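Office > Desks and Tables > Sit-Stand > Bredstead Two-Leg Desk

Search reviews Go

Bredstead Two-Leg Sit-Stand Desk: Long-Term Review

By Antonina Moroz

The Bredstead is a two-motor sit-stand desk in the middle of the price range. It replaced a Serkora crank desk in my home office, and I have used it every working day through a winter and into April. I paid for it myself. I write technical manuals for a living, so the load on it is ordinary: two monitors on a clamp arm, a laptop, a small printer, paper, and a mug.

Assembly

The desk arrives in 2 boxes. One holds the frame and hardware, the other the top. The top is heavy, and the carton has no hand holes, so get help on the stairs. Inside, the parts are bagged by assembly step, and the bag numbers match the manual. The hex key supplied is long enough to use without scraping your knuckles on the crossbar.

The frame took me most of a morning working alone. The crossbar slides to suit different top widths and locks with set screws. Run those in loosely, square the frame on the floor, and then tighten in a diagonal pattern. The manual leaves this out and has you tighten one side completely first. I did it the manual's way and had a slight rack in the frame, visible as one foot sitting off the floor. Loosening everything and starting over fixed it.

Pilot holes for the frame are drilled in the underside of the top. Mine lined up. The pilot holes for the control panel did not, and were off by enough that I drilled new ones. Flipping the finished desk is a job for two people, as the manual says in fairly large type.

Frame and stability

At sitting height the desk is stiff in both directions. I can lean on the front edge with both forearms and the monitors stay put. Raised to my standing height, front-to-back movement is still well controlled. Side-to-side is looser. Typing produces a small shake at the top of the monitor arm, which I notice when reading fine print and otherwise forget. Moving the arm clamp from the middle of the rear edge to a point directly over one leg reduced it. The Derkach I tested last year was better in this respect, but it has a second crossbar that hits your knees.

The frame is rated for 157 pounds. I have not tested that figure. With my normal load the motors sound the same going up as they do with the desk bare, a low even hum that does not carry through a closed door. Travel starts and stops gradually. A full cup of coffee stays in the cup.

Collision sensing works going down and is less convincing going up. Lowered onto a plastic storage bin, the desk stopped and backed off before the lid cracked. Raised against the underside of a window sill, it pushed harder than I liked before reversing. There is a sensitivity setting, buried three button presses deep in the control panel. Set it to high if you have shelves or a sill above the desk.

The top

Bredstead offers the top in a few colors. Mine is the palest one. Glare was my main worry, with a window to the left, but the finish scatters light well enough that I have not needed a desk mat. An optical mouse tracks on it without trouble. The front edge is rounded over to a radius that is comfortable under the wrists.
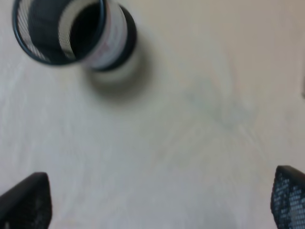 Pale top with a mesh pen holder near the corner.

Pale tops show dirt, and this one is no exception. Graphite, newsprint, and the rubber feet of an old laptop stand all left marks on mine. Plain water and a cotton cloth removed the first two. The rubber marks needed a little dish soap and more patience. I have kept solvents away from it, as the care card advises. Ballpoint ink wiped off when fresh. A line I missed overnight left a faint trace that I can find if I look for it.

Scratch resistance is fair. A ceramic mug with an unglazed foot ring left fine arcs in one spot, and I now use a coaster. The edges have held up, apart from one small dent from a vacuum cleaner.

Controls

The panel has up, down, and four memory buttons. Memory recall is a single press, and the desk then travels on its own. Some people will prefer press-and-hold for safety, and that can be set in the same menu as the sensitivity. The height readout agreed with my tape measure at sitting height and read slightly high when standing. The error is repeatable, so it makes no practical difference.

After a power cut the desk lost its zero point and would not move up. The fix is to hold the down button until the frame bottoms out and resets. That procedure is on page 2 of the manual, under a heading about first use — not where I looked for it. Memory positions survived the reset.

Cable management

This is the weakest part of the package. You get a steel tray, a handful of adhesive clips, and some hook-and-loop ties. The tray is good: deep enough for a power strip and two power bricks, and held by four screws. The clips are poor. Half of mine had let go within a month. I replaced them with screw-in Prindonar clips, and those have stayed where I put them. Leave a generous loop in any cable that runs to the floor, and check it at full height before you tie it off.

Cost and alternatives

The Bredstead cost me about 80 dollars more than the nearest single-motor desk of the same width. For that you get faster travel, less noise, and a frame that stays level under an uneven load. If you plan to change height once a week, the single-motor version is adequate. If you use a heavy monitor arm and stand for long stretches, look at the Derkach first and measure your knee clearance.

I am keeping mine. The Serkora went to the garage, where it holds a drill press and gets cranked up perhaps twice a year.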